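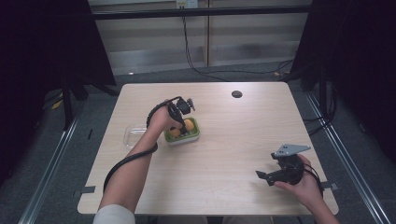

Betier hand-held grippers: six months on the bench
Monday, December 6, 2021 | By the Bench Desk
Print this article | E-mail this article

The Betier pair arrived in June with 24 screws, two cables and a manual that stops at page 3. Setup means bolting on the triangular mounting plate, plugging in and finding somewhere for the cable to go. Mine goes around the forearm, like a phone cord from 1985.

Once running, they're good. The fingers close squarely and picking orange balls out of a green basket is oddly restful. Plate screws want checking every Friday - skip one and the jaws drift.

Repairs are the sore spot. A frayed cable cost me 416 minutes, most of them on hold with Jememley, the distributor. The Kokier spare plugs straight in and feels sturdier.

At $879 the pair, I'd buy them again, with a second cable in the same order.

Related reviews
- Pillai bench clamp, long-term test
- Kokier cable kit
- Jememley folding work table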